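1/ Notes on batch-making play dough at home, cooked method. I have two kids and a standing order from a neighborhood playgroup, so I make more of this than is reasonable. Posting the numbers in one place because I keep retyping them in messages.

2/ Base batch by weight: 228 g all-purpose flour, 200 g water, 110 g fine table salt, 12 g cream of tartar, 20 g neutral oil. Color goes in the water. Everything goes into the pot cold.

3/ Weigh the flour. My kids scoop like they are digging a trench, and a packed cup can be a quarter heavier than a spooned one. Most "my dough is crumbly" messages I get are this.

4/ Salt does two jobs: it preserves, and it tightens the texture. Fine salt only. Coarse salt never fully dissolves at this ratio and the dough stays gritty. Kids notice grit before they notice color.

5/ Cream of tartar is the expensive part. Hadi Smadi asked whether lemon juice works as a swap. It does, at 15 g, with the water reduced by the same amount. Shelf life in my kitchen dropped from ten weeks to six.

6/ Heat: medium-low, stirring the whole time with something stiff. It goes from soup to paste to a single lump. Stop when the lump pulls clean off the pot and a pinch rolls into a ball without sticking.

7/ If you stop early it will be tacky forever. Adding flour at that point makes it worse within a day. Put it back on the heat for a minute instead.

8/ Turn out, wait until you can hold a hand flat on it, then knead for four minutes. I set a timer. Two minutes gave me streaks. Six gave me nothing extra except a sore wrist.

9/ Color. Gel, not liquid. Half a teaspoon of gel per base batch for a mid tone. Red needs nearly double. Black is not worth it – it comes off on hands and, in our case, on a grandfather.

10/ Scale-up. For the playgroup I wanted one big pot. Made it once at 1,394 g total, which is a little under two and a half base batches. Took 19 minutes to set and the bottom caught. My pot's limit is two batches.

11/ Forough Mohammadi runs hers in a wide electric skillet and gets three batches in one go with no scorching. Larger surface, thinner layer. If you already own a skillet like that, use it. I would not buy one for this.

12/ Storage. Screw-top tubs, filled to the top. Air space matters more than the brand of tub. I tested Drulline tubs against deli containers with the same dough, same shelf. No difference at five weeks as long as both were full.

13/ Zip bags lost on every count. They dry out along the seam and a four-year-old cannot close one. Or will not.

14/ Do not refrigerate if your house is under 75 F. Condensation forms inside the lid, drips, and the surface goes slimy. In September I keep a tub in the fridge and wipe the lid daily. The rest of the year it lives in a cupboard.

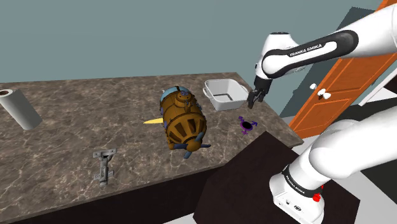

15/ Reviving dry dough: wet hands, knead, rest ten minutes, repeat. Do not pour water on it. If it is cracked all the way through, grate it on the coarse side of a box grater first, then work the water in. Slow but it does come back.

16/ Dogs. This amount of salt is dangerous to them in quantity. Ours goes in a latched box on a high shelf, and the floor gets checked before the dog is let back in. If a dog has eaten any, call the vet right then.

17/ Gluten-free version, from Roya Arabzadeh: white rice flour plus cornstarch, two to one by weight, same total as the wheat flour, with 5 g xanthan gum. I have made it twice. Softer, tears more easily, fine for cutters, poor for snakes.

18/ Cost, since Shahab Kermani asked: mostly the cream of tartar. Bought in a 500 g bag it drops to pennies a batch. Bought in the little spice jar, you could nearly have paid for store dough.

19/ Cleanup. Let it dry on the rug, then break it up and vacuum. Wet cloths push it into the pile. On clothes, same thing, then a cold wash.

20/ Next test is glycerin in place of the oil, 20 g for 20 g, same tubs, same cupboard. Will add the result to this thread at the five-week mark.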